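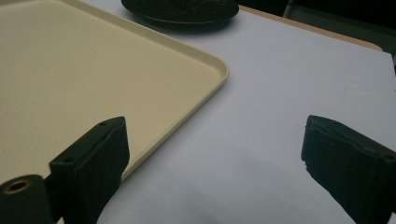

Cream tray with raised lip, on a light tabletop

Peltdale Workplace Equality Data Pack, Edition 2

A set of printed tables and spreadsheet files on women and men at work, for libraries, policy offices and teachers. The pack covers pay, hours, promotion, parental leave and unpaid care. Edited by Aitana Sotomayor and Taner Güneş.

What you get
Printed volume, 262 pages, softcover
Spreadsheet files for all tables
Notes on sources and methods
Wall chart, folded

Coverage
24 countries. Figures for part-time work are shown separately, and six of the countries also have tables by age group. Where a national survey changed its questions between rounds, the break is marked in the table – please read the notes before comparing years across it.

Changes from the first edition
The chapter on child care costs has been rewritten by Silviu Ilie. Domestic workers now have their own table. The index of company boards has been dropped and is sold separately as the Zabala list.

Licenses
A single license covers one reader. A site license covers one building or campus. Files may be copied for classroom use but not posted on a public site.

Ordering
In stock from December 2018. Standing orders placed before July ship automatically. Returns are accepted if the file envelope is sealed.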